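Karkel K2 two-finger gripper kit: a term of use in a student robotics club

Reviewed by Lorne Hawthorne

Our club runs an autumn project in which students set up an arm to sort and shelve groceries. This year we changed the gripper. The old Melnyk unit had worn pivots and no spares, and the department agreed to pay for a replacement. I chose the Karkel K2 kit, sold through Vellbridge at £232 with one set of fingers. A second set is £60. What follows covers October to the end of term, with students doing nearly all of the assembly and programming.

What comes in the box

The kit arrives as a body, a motor module, two finger linkages, a mounting plate, a cable and a bag of screws. Two hex keys are supplied. The printed guide has 12 pages, of which four are safety notices in several languages. The assembly drawings are clear until the linkage step, where the left and right parts are shown from the same side and look identical. They are mirror images. Two of our three groups fitted them the wrong way round and had to start again. Vellbridge has a corrected drawing on its support page, which should have been in the box.

Assembly took Anas Nseir's group a full afternoon, including the rebuild. A careful adult with the corrected drawing could do it in much less time. The mounting plate matched our arm without drilling. The cable is too short for an overhead mount and we made up an extension.

Setting up

The control software installs without trouble and reports finger position, motor current and temperature. Position is the useful one. Current readings are noisy at low speed, and students who tried to use them to detect contact gave up and went back to closing to a fixed width for each item. Clifford Turcotte wrote a small table of widths, one line per can type, and the other groups copied it.

Calibration has to be repeated each time the power is cycled. It takes under a minute, but the fingers travel to their full opening during the routine and will hit anything beside them. We now park the arm high before switching on.

Test items

The club standard is tinned food on a shelf board above the bench. Tins are cheap, their sizes are consistent, and the labels give the camera group something to read. The tall fruit cans are the everyday test. A wide can such as the Saucy O's is a harder one, and small short cans make the approach angle matter more.
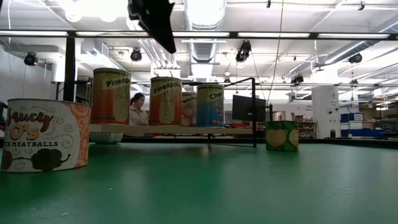

Can the K2 pick up a full tin, or only an empty one?

Full tins are within its rating, provided the fingers close on the straight part of the wall and not on the rim. Lifting speed has to come down with the heavier ones. Our groups set it at half the default and left it there.

Performance

We logged 492 pick attempts over the term. I will not give one success figure for the lot, as the groups changed their code every week and the early attempts say more about the code than the gripper. In the later sessions most failures came from the position estimate. The fingers closed where they were told to.

Grip on paper labels is good. The pads are a soft rubber and left no marks on the labels we checked. Grip on bare metal is poorer, and a tin without its label will rotate if held off centre. Fine placement on the board is acceptable once the fingers are aligned. There is some play at the tips, which grew slightly during the term and was reduced by tightening the pivot screws.

Clearance is the main limit. With tins standing close together the fingers need more room than the gap allows, and the arm nudges the neighbour. Garnet Simard turned the wrist so that the fingers came in front and back – a sensible fix, though it costs reach at the far end of the shelf.

Wear and spares

One pad came unstuck and was glued back. One linkage screw was lost and replaced from our own stock, being an ordinary M3. Pads are sold in pairs, linkages only as a full set. Pinell makes pads that are said to fit, but I have not tried them.

Verdict

A sound gripper for a club with some adult help, held back by poor drawings and a short cable. Buy the second set of fingers if more than one group will share it. I would order the K2 again at this price. Gordon Caron has the width table and the extension wiring for any school that wants a copy.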